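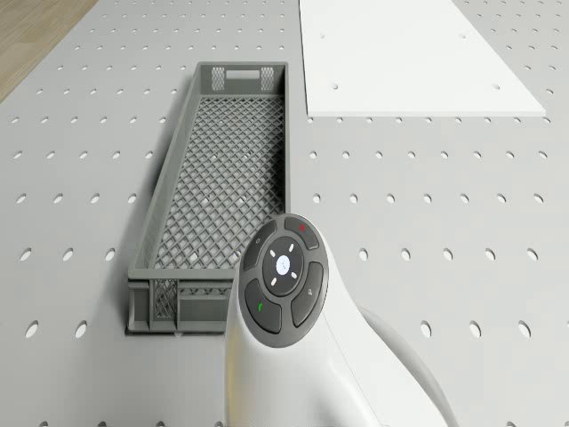 Riltdale Opens Pre-Purchase Cell Planning Service for Small Manufacturers

February - Riltdale, a supplier of automation cells for light manufacturing and parts handling, is opening a planning service for shops that want to work out the cost of a robot cell before they order one. The service is called Trirna and is available now to new and existing customers.

Trirna gives a buyer a simulated model of the planned cell, an itemized budget, and a delivery schedule. The model covers the arm, the worktable, and the crates or trays the shop plans to use. Buyers can ask for changes to the layout and get a revised budget with each one.

The fee is $2000 per cell. Riltdale credits the full fee toward the purchase price if the customer places an order within six months. Customers who decide not to buy keep the model, the budget, and all drawings, and may use them to get quotes from other suppliers.

The company developed the service after a trial with 87 shops, most of them buying an arm for the first time. Of those, 51 changed the size of the worktable or the position of the arm after seeing the first model. Changes of that kind are cheap at the planning stage. Once a table has been delivered and bolted to the floor, they can mean new mounting plates, new guarding, and a second visit from the installer.

Each Trirna budget lists the arm, controller, gripper, table, mounting hardware, guarding, electrical work, freight, installation, operator training, and spare parts. Yearly service is shown on its own line so it can be moved to an operating budget if the customer handles it that way. Prices from Riltdale are held for 77 days from the date of the final budget. Items bought from outside suppliers are marked, and their quotes carry their own expiration dates.

Duvero, which packs and ships small molded parts, took part in the trial while planning two cells. The first model used a table that left too little space for a full crate and an empty one side by side. Duvero moved to a larger table for both cells and put off the purchase of a second gripper until the next budget year. The cells have been ordered and are scheduled for installation this summer.

To start, customers send Riltdale a floor plan with dimensions, the weight and size of the heaviest part, the outside dimensions of any crates or trays, and the number of parts handled per shift. Power and compressed air locations should be marked on the plan. A first model and draft budget are normally ready in three weeks - longer if the cell includes a conveyor or more than one arm.

Financing is offered through Sqalli on orders that include at least one arm. Lease terms run from two to five years. The Trirna fee can be rolled into the lease or paid separately.

Planning requests are being accepted through the Riltdale sales office and its regional dealers. The office is open from 8 a.m. to 5 p.m.

About Riltdale

Riltdale designs and installs automation cells for packing, sorting, and machine loading. It also supplies worktables, mounting hardware, and replacement parts for cells already in use.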